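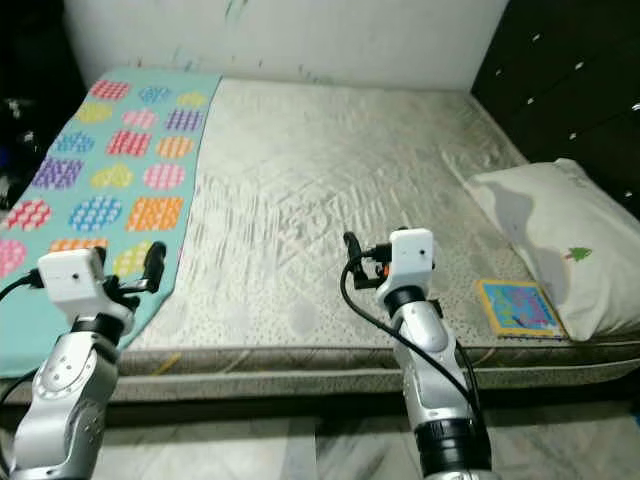 Rajeshwari Mudaliar keeps two spreadsheets. One is the equipment budget for the bed-making project at Hillham. The other is what the equipment cost.

"The first one is a lovely piece of writing," she says. "I'd recommend it to anyone."

She has been buying for the lab since it had a single arm and a borrowed desk. When the group decided that making a bed takes two arms, the request that reached her said, in full, "one more arm." She sent it back. A second arm wanted a second gripper, a second wrist module, more cable and a power supply that wouldn't sulk when both arms lifted at once.

"People price the arm," she says. "Then they're amazed that it needs a hand."

Cables are her pet subject. She ordered 10 spares in December and was told it was excessive. She won't say how many are left, but she has ordered 30 more.

The soft goods are cheaper and cause longer meetings. Harish Suvarna, who writes the control code, would be happy with plain sheets forever. Mudaliar holds out for patterned blankets, pillows and the odd picture book left on the mattress. "Who has a plain bed?" she asks. Suvarna's reply was a request for a faster computer — $2,306, before tax.

For next year she has set aside a line for repairs, which she had to defend twice. She asked for 74 hours of technician time and got 30.

"So things will break for 30 hours," she says, "and after that they'll have to be careful."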